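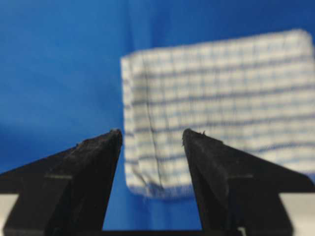
Textile Folding Operator (part-time, fixed term)
Keletti Linen Services, Skerkau site

Reference: 749
Reports to: Silvia Malý, finishing supervisor
Start: September
Hours: 3 shifts per week, Monday included, first shift starts 7:00 a.m.

Scope of work

The operator folds and stacks small flat textiles, mainly kitchen cloths, tea towels and napkins. Items arrive clean from the laundry hall in mixed bundles. Each item is opened flat, checked, folded to the card for its size and placed on the stack for its customer. Striped and checked cloths are folded with the lines parallel to the long edge. If the lines and the hem do not agree, follow the lines.

Cloths with frayed hems are still folded. Only holes, open seams longer than 2 cm and stains that show on the outer face go to the repair bin.
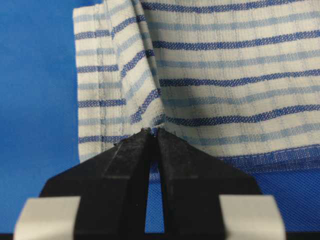 Pick up each cloth by the edge and lay it down without dragging. Loose weaves pull out of square when handled from the middle, and the error shows after the second fold. Finished stacks are 38 pieces high for tea towels. Napkin stacks vary by order and the height is printed on the work slip.

Requirements

- Able to stand for a full shift with scheduled breaks
- Able to tell similar blues apart under indoor light (short test at interview)
- Basic reading of work slips in English
- No sensitivity to cotton lint

Earlier work in a laundry, hotel linen room or sewing shop is useful but not required. Training takes two shifts and is paid at the full rate.

Conditions

Hourly pay according to the Skerkau site scale, grade 3. Work shoes and apron supplied. Lockers are on the ground floor. The Pekside bus stops at the gate; parking is by permit only.

How to apply

Send a one-page summary of work history, with the reference number, to Žofie Hrubý in the personnel office. State which weekdays you cannot work. Applications through the Cho agency are handled separately and should not be sent twice.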